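Plusilis: a word list of household chores

README, revised in December

Plusilis is a small collection of everyday sentences about keeping a home in order, gathered because one of us (Peter Jurčo) lost an argument over whether "sweep up" and "sweep out" mean the same thing. He still says they do. The data says otherwise.
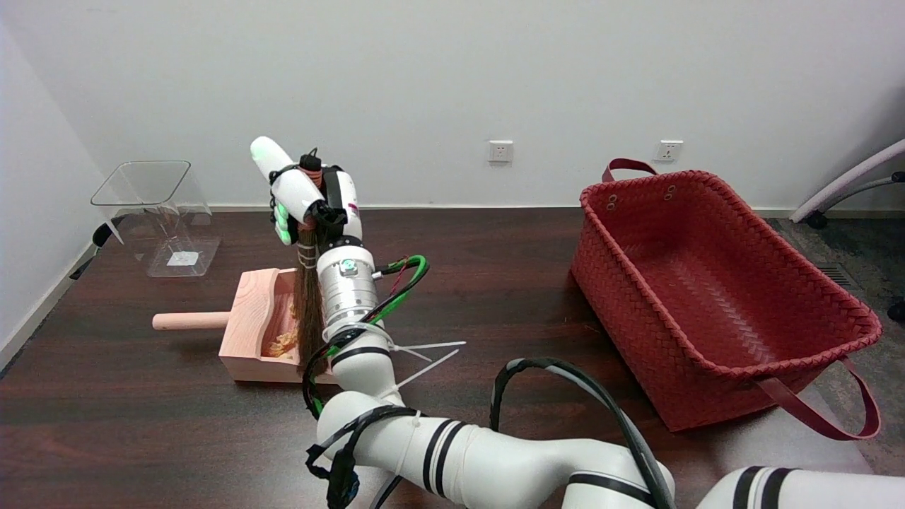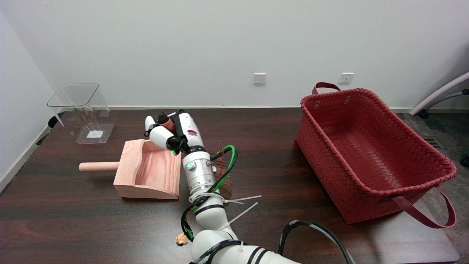

Hand brush and dustpan.

What you get

There are 200 sentences in one plain text file, sorted into 7 groups: sweeping, wiping, washing, folding, airing, putting away, and complaining. The last group was supposed to be temporary. It is now the best one.

Each line has the sentence, its group, and the initials of whoever wrote it down. Fields are split by tabs. If you open the file in a spreadsheet and save it again, the tabs will become something else and Libor Šindelář will hear of it.

Where the sentences came from

Friends and relatives wrote them by hand on the backs of envelopes. Emília Jireš typed them up and fixed the spelling, except in the complaining group, where she felt the spelling was part of the message. Names of family members have been swapped for "you know who," a phrase several writers were using already.

Labels

2 people labeled every sentence: Zdeňka Hudec and Elsa Hägglund. Where they disagreed, both labels are kept with a slash between them. "Shake the rug out before your aunt gets here" is marked sweeping/airing, and please don't write to us about it.

Known problems

Ironing is missing. We asked, and got back one blank envelope.

"Dust" is a verb that can mean taking dust off or, with sugar and a cake, putting something on. The cake sentences were removed in version 2, then a couple crept back in.

Almost everyone who wrote for us lives in Flustholm, so the word "mudroom" turns up far more than it should.

Please don't use Plusilis to decide who in your house does more work. It has been tried.

License and contact

Free to copy, change and pass along, as long as you keep this file with it. Corrections go to Libor, who answers after 8 in the evening, once the dishes are done.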